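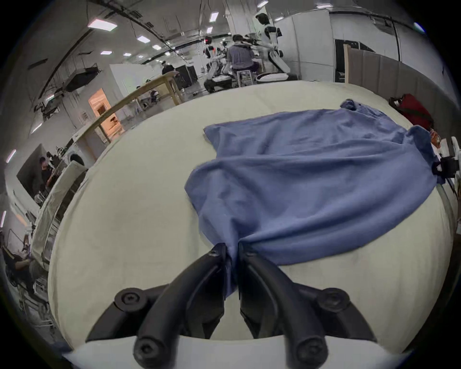 Blue garment on a padded surface with a cream cover.

Refilling and Resetting the Korna Paper Towel Dispenser

These instructions apply to Korna wall-mounted dispensers installed in staff and visitor washrooms. They are intended for cleaning personnel and site supervisors. Dispensers supplied by Brikeo use a different latch and are covered separately.

Before you start

Wash and dry your hands, then put on clean gloves. You will need the service key, a replacement roll and a cloth dampened with surface cleaner. Only rolls up to 230 mm wide will fit the housing.

Refilling

1. Insert the key at the top of the cover and turn it a quarter turn to the right. Lower the cover.
2. Remove the empty core. Wipe the roll holders and the inside of the cover, and allow them to dry.
3. Place the new roll between the holders with the loose end hanging toward the wall.
4. Feed the end under the roller until 2 inches of paper show below the outlet.
5. Close the cover and press firmly until the lock clicks.

Resetting the counter

Hold the gray button inside the cover for five seconds. The display should return to zero. If code 161 appears, the roller is blocked. Remove the paper and repeat step 4.

Record each refill on the washroom log sheet. Faults that remain after a reset should be reported to Bartosz Lis in Building Services before 3 p.m. Requests for additional keys must be approved by Damian Jakubowski.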